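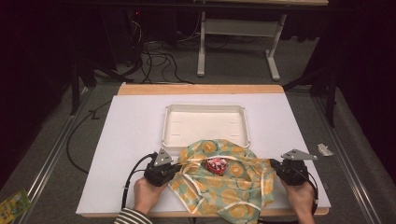
One member said she still thought moving the fabric sale to September was a mistake and asked that this be written down before the agenda was taken up. She felt people do their buying in spring, when they clear out their sewing rooms, and that the fall date puts us up against the church rummage sales. It was agreed to take the sale first.

Cernard Sewing Guild
Minutes of the members' meeting, January 10, 2020
Held in the upstairs room at Folley Hall

Fabric sale

The chair went over the reasons for the September date. The downstairs hall is no longer free on spring weekends. The hall office has offered us a fall weekend at the old rate if we confirm before the end of next month. Several members said they would prefer spring but could not suggest another room with parking and a ground floor entrance. The school gym was mentioned and set aside, as we can't get in the night before to put out tables.

A vote was taken by show of hands. The September date stands. The member who spoke against it asked whether the sale could go back to spring if the hall opens up again, and the chair said it would be put on the agenda next winter.

Pricing was discussed at some length. Last time, cut pieces under a yard were sorted by color and priced one at a time, which took most of the evening before. It was agreed that pieces under a yard will go into bags at $2 a bag, mixed colors, no sorting. Yardage will be measured and tagged as before. Wool and silk will be kept on a separate table and priced by whoever is running that table. No upholstery foam will be taken this year in any condition.

Donations should be clean, dry and free of smoke smell. There was a question about fabric from homes with cats. It can come if it has been washed.

Minutes of the last meeting

Read and approved with one change. The iron that was reported missing was in the supply closet behind the cutting mats. The line about buying a new one is struck.

Money

The checking account is in good order and the statement was passed around. Dues are coming in slowly, as they usually do after the holidays. Anyone who has not paid by the next meeting will get one reminder and then come off the mailing list.

The hall has not raised our room rent. It has asked us to pay by the quarter instead of by the month. There was no objection.

A request to spend up to $200 on two folding cutting tables was approved. The present tables are too low for most people and one has a bad hinge. A member asked that the new ones be bought in a height that can be changed, so that shorter members and anyone working from a chair can use them too. She will send a link to the kind she has at home. If the price goes over the limit, it comes back to the meeting.

Machine servicing

Eskildsen has sent a new price list for servicing. The charge for a basic cleaning and oiling is up a little and the charge for sergers is up quite a bit. The shop will still come to the hall once a year and do guild members' machines on site, provided there are enough signed up to make the trip worth it. A sign-up sheet is on the closet door. Please write down the make and model, and what is wrong with the machine if you know. "It makes a noise" is not much help to them.

Two members said they had waited a long time to get machines back last year. The secretary will ask Eskildsen for a return date in writing this time.

The guild's own machines will be done at the same visit. The older of the two skips stitches on knits. It was suggested we sell it and put the money toward a better one. Others said it is the only one that will go through denim. Left as is until the shop has looked at it.

Wader project

Wader is the bag pattern the guild has been sewing for the wetland center's gift shop - the one with the flat bottom and long strap. The center has asked for 60 bags for its summer season. After discussion it was felt that this is possible if cutting is done together in one session and the sewing is shared out to take home.

The main complaint is still the strap. The instructions have it sewn into the top seam before the lining goes in, and on several bags it ended up twisted. A member who has made a good many of them pins the strap to the front panel with the right side facing out and leaves it pinned until the lining is turned. She will rewrite step four and bring copies to the cutting session.

It was also pointed out that the bags came out in slightly different sizes last time. Some people had printed the pattern from the email without checking the scale. Paper patterns will be handed out with the cut pieces. Please use those and throw away any you printed at home.

Canvas for the outside is in the closet. Linings can be any firm cotton. Dark prints were asked for, as the pale ones show dirt in the shop. Labels are to go on the inside, on the left, below the top seam.

Classes

The beginners' class is full and has a short waiting list. The zipper class did not fill and will be offered again in the fall. There were requests for a class on mending knitwear and one on fitting pants. We have a teacher for the first. If anyone knows a person who can teach pants fitting and is willing to come out in the evening, please tell the chair.

There was a short discussion of whether people in the beginners' class should be required to join the guild. It was left as it is - they may join at the end at the regular rate.

Room and closet

The closet shelf nearest the door is for shared supplies only. Personal projects left there after the end of the month will go into the sale. Rotary cutters must be closed before they are put away. A blade was found open in the ruler drawer again.

The window at the stair end does not latch. Reported to the hall office, and will be reported again.

Any other business

A member has a dress form to give away, adjustable, with a stand that leans. Speak to her after the meeting.

The library books are due back. The pattern drafting book has been out since last summer and others are waiting for it.

Next meeting in the same room at the usual time. Bring scissors for the cutting session, and your own if you are particular about them.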